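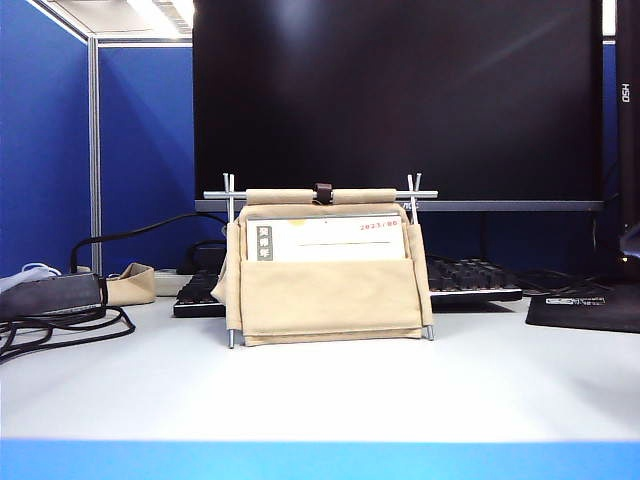

Afroza Mollah wrote in to tell me I'm wrong about paper mail. She read my piece from June, the one where I said I'd finally switched the electric bill to paperless and felt fine about it, and she did not feel fine about it at all. Her view is that a bill you can't hold is a bill you'll forget, and that companies know this perfectly well. "They saved themselves a stamp and handed you the filing," is how she put it. She went on for two pages. Typed, printed, mailed to me in an envelope, so I'll give her points for consistency.

I've been chewing on her letter ever since, and I've come around to agreeing with most of it. I want to say why, because my reasons are a little different from hers.

Let me start with the electric bill. I signed up for the online version with the power company, Murkdale, because the screen asked me to every single time I paid. There was a little green leaf next to the button. I held out for years and then one evening I was tired and I clicked the leaf. After that the bill stopped coming and a message came in its place, and the message did not say what I owed. It said my statement was ready to view. To view it I had to log in, and to log in I had to get a code, and the code went to a phone number I gave up when I moved here in 2011. You can guess how the rest of that evening went.

I did get in eventually. I owed $36 and a late fee.

Now, I know what some of you are going to say, because my brother-in-law Roy already said it. Set up autopay! He has everything on autopay. He's very proud of it. Roy also paid for a gym for two years after the gym had closed its doors and become a place that sells mattresses, and he only found out because his card expired. I'm not picking on him (okay, a little). Autopay is terrific for the kind of bill that's always right. I just haven't met many of those. My water bill once came in at $3,059 for a single month. Somebody had typed in a reading wrong, and the woman on the phone was lovely and fixed it in five minutes, but I only had that nice phone call because the number was printed on a sheet of paper and I was standing in my kitchen with my coat still on, yelling at it. If that had gone straight out of my checking account I'd have been bouncing checks all over town before I knew a thing.

So that's Afroza's point and I think she's right. A piece of paper shows up whether or not you remember to go looking for it. It's rude that way. It lies on the counter and gets a coffee ring on it and it's in your way until you deal with it. An email is very polite. It slides down under the shoe sale and the dentist reminder and the thing from the school, and by the next morning you'd have to go digging to find it.

Where she and I part company is on whose fault this is. She thinks it's a scheme. I think it's mostly just thoughtlessness, people in an office deciding what's easy for them and then picturing a customer who happens to be exactly like them - thirty years old, good eyes, new phone, same email address since college. I don't believe anyone at Murkdale sat down and plotted to get my late fee. I do believe nobody there pictured my mother.

My mother is 84 and she does her bills at the dining room table with a pen. She's never missed one. She writes the check number and the date on the stub, and the stubs go in a shoebox, and when the shoebox is full it gets a lid and a year on it. If you asked her right now what she paid for heating oil nine winters ago she could have the answer for you before you finished your coffee. I can't tell you what I paid in March. I can tell you that the answer is in one of four websites and that I've forgotten the password to three.

Last winter her bank, which is called Brevach now after being called two other things, sent her a notice that paper statements would cost a monthly fee unless she enrolled online. She doesn't own a computer. She called me, and she wasn't angry, which would have been easier. She was embarrassed. She wanted to know if she'd done something wrong. I drove over and we called them together, and after a long time on hold a young man told us the fee could be waived for customers over a certain age if they asked. If they asked! It wasn't in the notice. I read the notice twice, both sides.

That's the part that gets under my skin. I don't mind the choice being there. I like a choice. Plenty of people travel, or share an apartment with four mail-stealing roommates, or are blind and have a screen reader that does a far better job with a web page than anybody's cousin does reading a letter out loud. A reader named Concetta Bortolotti made that last point to me when I wrote about this before, and she was kind about it, and I hadn't given it a minute's thought until she brought it up. For her, paper is the locked door. I'm glad she has the other way in, and I wouldn't want anybody to take it from her to please me.

But a choice where one side gets a leaf and the other side gets a fee is a shove. And I'd like us to stop pretending that the shove is about trees. I'll believe it's about trees when the same bank quits mailing me credit card offers. Those are still on paper, I notice. Thick, shiny paper, with a fake plastic card glued inside. When they want me to read something, they know exactly how to get me to read it.

The other thing I've been thinking about is what happens to all this after we're gone, which I realize is a cheerful turn to take. When my aunt died we found out about her accounts by going through a drawer. It was a messy drawer and it took us a couple of weekends, with a lot of sandwiches, but everything was in there. The insurance, the car title, a savings account none of us knew about, a warranty for a toaster oven that had been dead longer than some of my nieces have been alive. A friend of mine went through the same thing with her father, who was a paperless man, very up to date, and she spent most of a year writing to companies to ask whether he'd been a customer. She had no idea who to even write to. She'd wait for something to get shut off and then she'd know.

I think about that every time I click "I agree." I've started leaving a trail on purpose. It's nothing fancy. When a statement comes in by email I print the first page, and I write on it in ink what it's for and when I paid it. My daughter got me onto an app called Jelby that's supposed to keep all of it in one place, and it's a nice app, it has a friendly little chime, but it wanted to be connected to everything I own before it would do anything for me, and I chickened out. I'm back to the pen.

And yes, I switched the electric bill back. It took two phone calls. The first person told me it couldn't be done and the second person did it while I was still explaining what I wanted, so if you try this yourself and get a no, hang up and call again. Ask specifically for "mailed statements." If there's a fee, ask if it can be waived. Say the word waived. I don't know why that works better than asking them to take it off, but it does, at least with my phone company and with my mother's bank.

I'd also write to your state utility commission if your power or water company is charging extra for paper, because some places have rules about that and some don't, and the ones that don't might like to hear from a few people. A regular letter is fine. Mine went out on Main Street in the blue box that they keep threatening to take away, and I've had a reply already. It was an email asking me to log in and view it.

Afroza, yours is going out tomorrow with a real stamp on it.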